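About us

Hi, I'm Clotilde Hoarau, and I started Filtley because I love boxes. Trays too, and dividers, and anything with a little compartment in it! We plan desk and drawer storage for small offices and home studios, and most of our planning happens standing up at one big dark gray table.
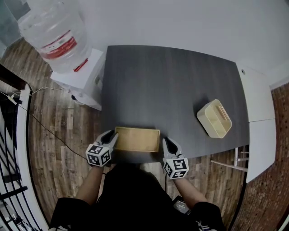 Wooden tray in front, cream box on the right, water within reach.

Chiyo Shibata joined me in our second year and does the measuring (I'm hopeless with a ruler). Jianguo Deng handles orders and deliveries, and he's probably the voice you'll hear if you call before noon. Between us we've sorted out 320 desks so far, including a whole floor of them at Jernmont last November, which took 49 boxes of pens, cables and old name badges to the recycling point.

The workroom has wood floors, a red brick wall and a good mesh chair that we all fight over. Come by on a Saturday morning if you'd like to try out a layout with your own bits and pieces.
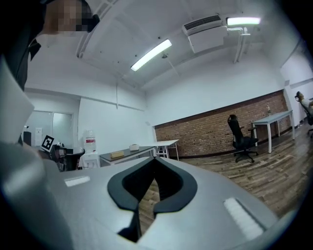
Do I need to empty my drawers before a visit?
Please leave them just as they are, mess and all. Chiyo likes to see what you reach for every day before she measures anything.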